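Zestard open day - anyone else go?
Started by breathnach_fan, 14 replies

breathnach_fan
Went along in July. Thirteen quid to park, then most of the demo was on a big screen. It was a simulated kitchen with a Franka arm over a marble worktop, bread, a knife, a box of baking mix and so on.

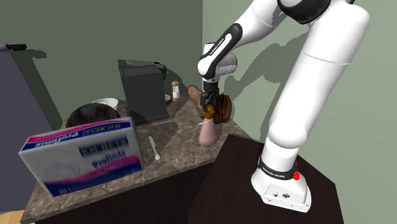

Re: Zestard open day - anyone else go?

kanaujia_b
I was in the 2 o'clock group. You're being harsh. Brijesh here, by the way, we spoke in the queue. Simulation is how everyone does this now, it's cheap and you can run it all night.

breathnach_fan
Cheap for them. I asked Dymphna Ó Néill how many of the 300 runs on her slide had been repeated on a real worktop and got "we're looking at that". A rendered donut doesn't crumble or stick to anything.

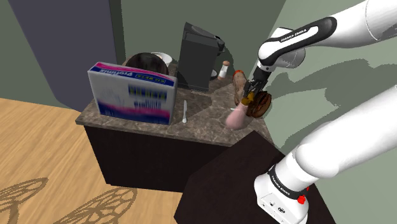 And the lighting never changed either, which I did ask about. My kitchen has a window. Holasberg had the same sort of talk last year and I've yet to see an arm of theirs near a real loaf.

eamon_oc
Disagree on Holasberg, they did 18 minutes live when I went. Slow, mind you.

kanaujia_b
Grip looked fine to me.

breathnach_fan
It looked fine on a screen - that's my whole complaint. Did anyone get the handout? They'd run out by my turn.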